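Product Gallery: Makmont Desktop Arm Kit

The Makmont is a tabletop robotic arm sold as a kit. You get the printed parts, the servos, the fasteners, the wiring and a wrist camera, and you put it together yourself. Clarkik, the maker, sells it mainly to schools, small shops and people who want an arm at home that they can take apart and fix.

We had one on the bench for 3 weeks. The notes on this page cover the build, the wrist, the gripper, the camera and the small-parts work we gave it. The full written review is on a separate page, along with the table of test results.

The kit we used was the standard version with the parallel gripper. Clarkik also sells a version with a suction tool, which we have not tried. Everything on this page applies to the gripper version only. 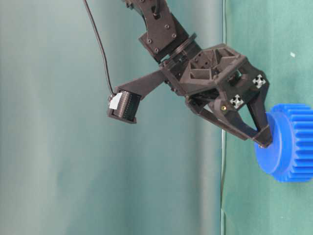

Words and bench notes: Aiman Liem | Posted April 21, 2018 | Filed under: Arms and Grippers, Kits, Reviews

Makmont with a blue plastic gear in the gripper. The camera sits out on its own bracket, away from the wrist, and its cable runs up past the arm.

Gears were the main test piece for this review. They have a smooth hub on one side and teeth around the rim, so the arm can take them in more than one way. A grip on the hub is easier to repeat. A grip across the teeth depends on where the teeth happen to land against the fingertip, and we had more drops that way.

THE PARTS

The structural pieces are matte printed plastic in a very dark brown. They are thick where they need to be and ribbed or cut away in other places to save weight. Print quality on our set was good. Two holes in the base plate needed cleaning out with a hand drill before the screws would start. The rest went together as they came out of the bag.

Screw heads are left exposed on the upper link. Some buyers will want covers, and Clarkik does not make any. The open layout does help with service. We swapped a servo halfway through the review and had the arm running again before lunch.

THE BUILD

The manual is printed in black and white and has one step per page. Read the wiring section before you close up the wrist. We did not, and had to open it again to route a cable on the correct side of the joint.

You need a small hex driver, a Phillips driver and side cutters. None of these come in the box. Thread locker is not mentioned in the manual, but we used a little on the shoulder screws after the first week and would do it from the start next time.

THE WRIST

A round joint connects the upper link to the wrist housing. It turned smoothly on our unit and had very little play by hand. Play increased slightly over the test period and went away when we tightened the ring.

The housing below it is boxy, with triangular recesses and ribs. Dust collects in the recesses. A soft brush gets it out.

The small white crosses on the front of the housing are reference marks. Clarkik's setup program can use them with a second camera placed beside the work area to check where the wrist is. This step is optional. We ran it once after assembly and again after the servo swap, and the second run corrected a small offset we had not noticed.

THE GRIPPER

The fingers move on a parallel linkage, so the tips stay lined up as they close. Grip force is set in software and the default is too high for thin plastic. We lowered it on the first day and left it there for the gears.

The fingertips are bare plastic. On a glossy part they can slip if the grip is off center. Vidal sells stick-on rubber pads that can be cut to size, and we used a set for the last part of the test. They helped with smooth parts and made little difference on rough ones. The pads start to lift at the corners after a while and need replacing.

THE CAMERA

The camera bracket is long and flat, which gives the lens a clear look at the fingertips. It also makes the arm wider than you might plan for. Leave room on that side when you set up the bench. Ours bumped a parts bin on an early run and had to be lined up again.

The cable is thin and flexible, and there is enough slack for normal moves. Clip it to the upper arm as the manual shows. Image quality is fine for finding parts on a plain background. On a cluttered bench the software missed more of them, especially dark parts.

A plain cloth in one color works well as a background. We tried white paper first and had trouble with glare from the bench lamp.

THE WORK

We ran 400 timed picks with the gears, moving each one from a flat surface to a peg. The arm completed 367 of them with no help. Most of the failures were gears that had tipped over or had come to rest against another gear. The arm does not retry by default. You can turn retries on in the settings, and we left them off for the count.

Across all jobs, including setup and practice, the arm's own counter read 2,638 gripper cycles when we packed it up. There was light wear on the fingertips and none that we could find on the linkage.

Speed is modest. This is an arm for light parts and steady work, and it gets noticeably less accurate when you push the speed slider past the middle.

BUYING AND SUPPORT

The kit is sold direct by Clarkik and through Brilotcombe, which also carries spare servos and fingertip sets. Our spare servo came from Brilotcombe and arrived well packed. Files for the printed parts are included with purchase, so owners with a printer can make their own replacements.

Clarkik says a revised manual is due in July, with the wrist wiring pages redrawn. Current owners will be able to download it at no cost.

Our kit was bought at the regular price and stays in the shop. Questions about the setup can be left in the comments on the full review.

More in this section: Suction Tools Compared | Bench Lighting for Small Parts | Vidal Grip Pads, Long-Term Notes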